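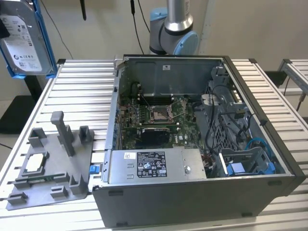 Bench 2, tower on its side, CPU in the fixture plate, drive in its holder.

Gripper comparison - notes from the working meeting, 1 August 2020
Present: Chun-yin Kuo, Anas Awad, both Kallumden people on the phone (joined late, missed item 1)
Notes: Anas

1. Last minutes
OK as sent. One fix - the Mok order was 2 sets of finger pads, not one.

2. Where we are on the runs
Mok fingers: 115 drive runs logged. Busturov fingers: 32. Not a fair comparison yet, Chun-yin wants the Busturov number up before anyone makes a chart. Agreed.
Failed runs on Mok mostly at the pick, carrier a bit crooked in the holder and the fingers close on a corner. Busturov fails later, at the cage, drive tips when it touches the rail. Different problem, probly different fix.
Kallumden asked if the tip could be the force limit on the arm and not the fingers. Could be. Chun-yin to rerun with the limit as shipped, change nothing else.

3. Drive task
Long talk about grip point. Holding along the upper edge of the drive leaves the label side clear for the camera to read, but any slop in the fingers gets bigger at the bottom end. Gripping lower is steadier but then the fingers get to the cage before the drive does. Staying with upper edge for now.
Black cables across the cage - do we tie them back or leave them? Anas: leave, real towers come in like that. Chun-yin: tie them for the comparison, leave them for the demo. Went with Chun-yin.
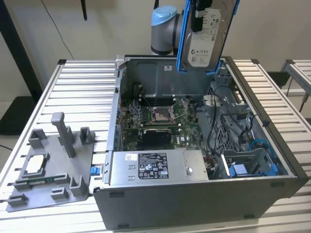 Drive in blue carrier held by the arm over the rear of the tower, CPU socket open.

4. CPU task
Not started on either gripper. Socket levers are thin and neither set of fingers is made for them. Proposal to have a person open the levers and score only pick and place from the fixture. Kallumden not happy, the levers are half of what they care about. Parked, they will write down what they need as a minimum.
Fixture plate: the tall post is close to the approach path. Chun-yin to check clearence before the first CPU run. Reprint only if we have to.

5. Controller
Keser box still drops the connection when the camera stream and the force log are both on. Tried log at 1,000 Hz and at half that, same thing. New cable made no difference. Anas has written to Keser, no reply yet. Until then log force only and save stills at pick and at place.

6. Camera
Fixed view is fine for the board and the socket. Weak for depth at the drive cage. A second camera on the arm was talked about - weight, another cable, more load on the Keser box. No decision.

7. Actions
Chun-yin - Busturov runs, shipped force limit, cables tied
Chun-yin - post clearance
Anas - chase Keser, send them the logs
Anas - one score sheet for both grippers, the old ones dont match
Kallumden - CPU minimum in writing

8. AOB
Loan on the Busturov fingers ends in December. Anas to ask for longer if CPU task slips.

Next meeting when the Busturov runs are in.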